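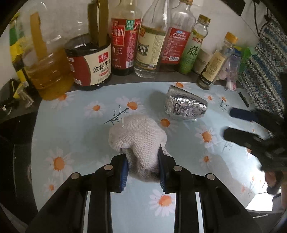 Is Skuken worth a two-day stop on the way down the coast?
One day is plenty for most people, and the second mostly gets spent in gift shops.

I know the guidebooks disagree. Every one I have opened gives the old harbor town the same treatment: founded in 1455, ringed by walls, loved by painters. The date is right. The walls are another matter. What you walk along today is 300 feet of stone, much of it rebuilt, with a ticket booth at one end and a snack stand at the other.

I don't blame the town for selling what it has. Fishing pays badly and the ferry brings people who want something old to look at. What bothers me is the claim that a longer visit shows you the "real" Skuken. I stayed 2 nights in April, when the crowds are supposed to be thin, and the real Skuken seemed to be 13 miles inland in Endov, where the rents are lower and the bakery opens before nine.

Endov gets one line in most guides, usually about the bus station. It has a decent market, a river path that floods, and a small museum of boat tools that was closed both times I tried the door. I wouldn't call it pretty. People there were buying onions and arguing over parking, and I enjoyed that more than the costumed drummers at the harbor gate.

The tourist office says its new Celtari walking route will spread visitors around the region. Maybe so. The map I picked up starts at the ticket booth, loops past the gift shops and ends at the ferry dock.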